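Plostlow Tank Bag Review: One Season In

Posted 13 August 2025

I have owned a lot of tank bags. Magnetic ones that slid off on the first decent bump, strap-on ones that chewed up the paint, and one giant thing that sat so high I had to look around it to see my speedometer. So when my old bag finally blew out its zipper in May, I wasn't exactly excited about shopping for another one. I put it off for a couple of weeks and rode around with my wallet and sunglasses stuffed in my jacket like a teenager.

What got me moving was my buddy Nivaldo Fagundes, who rides a Tavares twin almost identical to mine and had just put the Plostlow on it. He let me borrow it for an afternoon. I ordered mine that same night, $149 plus shipping, and it was on my porch before the week was out.

The first thing you need to know is that it's a ring mount. A plastic ring bolts to your gas cap flange and the bag clicks down onto it. If you've never used this style, you are going to love it! No magnets (my tank is plastic under the paint anyway), no straps around the steering head, nothing rubbing. You push down, it snaps, and you go. To get gas you pull a little red cord and lift the whole bag away with one hand.

Installing the ring took me longer than it should have. The kit comes with 3 sets of screws in different lengths and the instruction sheet is a folded piece of paper with drawings the size of a postage stamp. My bike needed the medium ones with the thin spacers, and I figured that out only after I'd tried the long ones and felt them bottom out. Go easy, those threads are aluminum! I finished it up with a hand driver and left the power tools in the drawer.

I brought the whole mess inside and sorted the hardware at the table so I wouldn't lose a spacer under the lift.
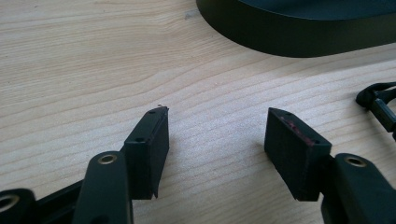 The tabletop, pale and wavy-grained.

Once the ring was on, I adjusted the bag's own plate, which slides forward and back so you can keep the bag off the bars at full lock. Mine ended up one notch back from center. I'd tell anybody to check full lock both ways before riding off, because my first guess had it pressing on the horn button.

Now, how big is it? Plostlow says 8 liters, and another couple if you unzip the expander. I get a rain liner, a pair of summer gloves, a tire gauge, a small first aid kit, sunglasses, a phone charger and a sandwich in there, and it still closes without a fight. With the expander open it gets tall and kind of floppy, and at highway speed it leans back into your chest when you tuck. I leave it zipped down unless I'm stopping for groceries.

The map window on top is better than I expected. My phone works through it, even with thin gloves, though in direct sun you'll be squinting at glare like everybody else. There's a cable port on the front right side with a rubber flap. It's a snug fit for a fat plug, so feed the cable through before you load the bag up (ask me how I know).

Rain is where I have a complaint. The fabric sheds a shower just fine, but the main zipper isn't sealed and you're supposed to use the elastic cover that comes with it. I got caught coming back over the hills from Uvier, a 167 mile day with the last hour in a real downpour, and I'd left the cover at home. Everything in the bottom of the bag was soaked. With the cover on, I've had no water inside at all, but for this money I think a sealed zipper would have been fair. The Sika bag I looked at has one, and it costs less. It also uses magnets, so it was never going to work on my bike.

Customer service gets a thumbs up. One of my zipper pulls came off in the second week and I sent an email expecting to hear nothing. A lady wrote back the next morning, didn't ask for a receipt or a photo, and mailed me two new ones in a plain envelope.

Wear so far is pretty minor. The handle has some fuzz on it and the black has faded a touch along the top seam, and that's with the bike parked outside at work every day. The ring hasn't loosened, and the latch clicks the same as it did when it was new. I put a dab of medium threadlocker on the screws, which the instructions don't mention.

Would I buy it again? Yep, and I'd throw the rain cover in the bottom on day one and leave it there. If your bike has a steel tank and you only carry a phone and a snack, save yourself some cash and get something smaller with magnets. For day trips on a plastic tank, I haven't used anything I like more. Next up I'm trying their tail bag, if Nivaldo ever gives his back to me.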